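**Ticket:** right gripper drops out of tracking, handheld pair, Kesico station
**Opened by:** station lead, Mandow
**Priority:** normal
**Status:** monitoring

**Problem as reported**

Right gripper loses its pose partway through a take. The trace in Riveo goes flat for a moment, then jumps to a new position. Left gripper is fine on the same takes. Out of 102 takes checked from the last batch, 49 were rejected for a jump on the right side. Before the batch we were rejecting one or two.

It happens mostly on the umbrella task. Cup and box tasks were recorded on the same station with the same pair and only a few were flagged.

**Setup**

- Two handheld grippers, marker cube below the jaws on each
- Head camera, wide lens, looking down at the table
- Dark table, matte top
- Riveo recorder, Cusi calibration tool
- No changes to the station before the batch except new finger pads on both grippers

**Log**

Tuesday, 9:10. Pulled five rejected takes and stepped through them. The jump comes when the operator rolls the right wrist outward to close the canopy. At that angle one cube face is nearly edge-on to the camera and the solver is working from the top face alone. The left hand does not roll as far in this task, so it does not show the problem.

9:40. Swapped the grippers between hands and recorded six takes. Right-hand position still jumps, but less often. The gripper that is normally on the right also jumped once while held in the left hand. So it is partly the wrist angle and partly the unit.

10:05. Checked both cubes by hand. Left cube is solid. Right cube has play in it. With the jaws held still I can turn it a little with two fingers and it does not spring back. Two of the mounting screws had backed out. They are the ones reached from the jaw side, and they were probably disturbed when the pads were changed.

10:20. Removed the cube, cleaned the old threadlocker out of the holes, fitted new screws and tightened in a cross pattern. No play now. Wiped the faces with a dry cloth. There was a smear on one of them, finger grease by the look of it.

10:45. Ran Cusi on the right unit. First pass failed with "face disagreement." Moved the gripper more slowly and turned it through all the faces, and the second pass went through. Saved as the new profile. Left unit checked against its old profile and left alone.

11:15. Recorded the umbrella task again with the normal hand assignment.

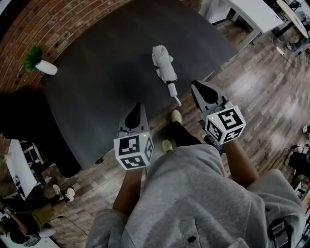 Start position matters more than I expected on this one. If the handle points at the operator, both hands can come in from the near side and the right wrist stays flatter for the first part of the task. When the umbrella is set down sideways the operator has to reach around it and the cube turns away from the camera early. I have added a line about it to the task sheet: handle toward the near edge, canopy away from you.

11:50. Six takes with the handle toward the operator, no jumps. Six with the umbrella sideways, one short dropout but the pose came back in the right place. Before the repair it came back shifted, which fits with a loose cube.

1:30. Looked at exposure. It was on auto, and with a table this dark the camera opens up and the white on the cubes starts to wash out. Locked it one step lower. The squares have harder edges in the preview now. The table loses some detail, but nothing in the solver depends on it.

2:15. Full run of the umbrella task at the new exposure. One take flagged, and that was the operator letting the right gripper leave the view at the end. Not a tracking fault.

**Cause**

Loose marker cube on the right unit after the pad change. Auto exposure and the sideways start position made it worse.

**Still open**

- Pad change instructions do not mention the cube screws. Need a step to check for play and rerun Cusi afterward.
- Exposure lock does not survive a Riveo restart. Has to be set by hand each morning until that is sorted out.
- The 49 rejected takes cannot be corrected with the new profile. The cube was moving during the takes, so the offset is different in each one. Mark them as discarded and rerecord.
- Spare screws are down to one set. Order more in the same length. The longer ones bottom out before the cube is tight.

Leaving this in monitoring until the next full batch is through. Reopen if the right side is rejected more than 5 times in a batch.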